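Frame pacing in a VR port of Tramen
Student project report, submitted 2024-09-03
Shivam Bajpai

1. Task

Tramen is a puzzle game written in our course for desktop monitors. The project moved it to a standalone headset and measured whether the Sivuvberg level, the largest one, could hold a steady frame rate. The first build could not. It contained 436 separate draw calls at the start point, and the frame time rose each time the player faced the harbor.

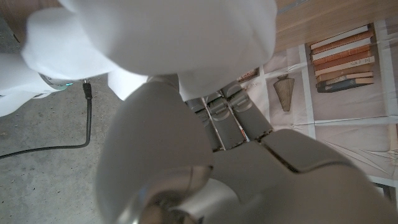 Fig. 1. Gray hand gripping white cloth.

2. Changes to the renderer

Static meshes were merged by material. Shadow maps were replaced with baked light in all rooms except the last, where the lantern moves. Texture size was halved for anything the player cannot reach. Draw calls at the start point fell to 200. 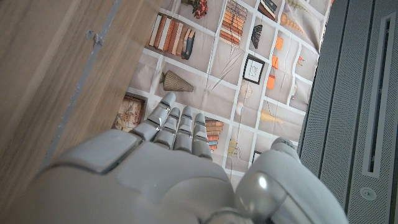
Merging had one side effect: large merged meshes are culled less often, so the GPU draws walls behind the player. We split the level into 22 cells and merged only inside a cell. Cell borders follow the doors.

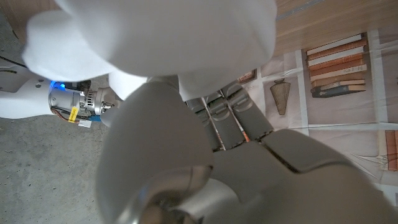 Fig. 2. Gray hand and white object, close view.

3. Testing

Each build was run along the same recorded head path, 20 passes per build, using the Jilona logging script from the March lab. The first pass was dropped because shaders compile during it. Dropped frames now occur mainly at two doors, where two cells load together. Preloading the next cell removed the stutter at one of them. The other is still open.

Comfort was not measured. The group only noted whether players stopped early.

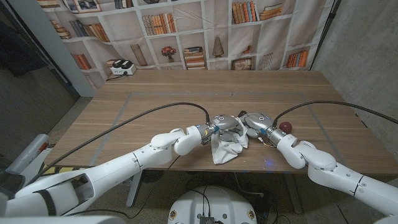
Sutherland remarked in the review that a fixed head path hides the worst case, as real players turn fast at doors, and asked for a second path with quick turns before the numbers are compared with other ports. That path has been recorded but not yet run.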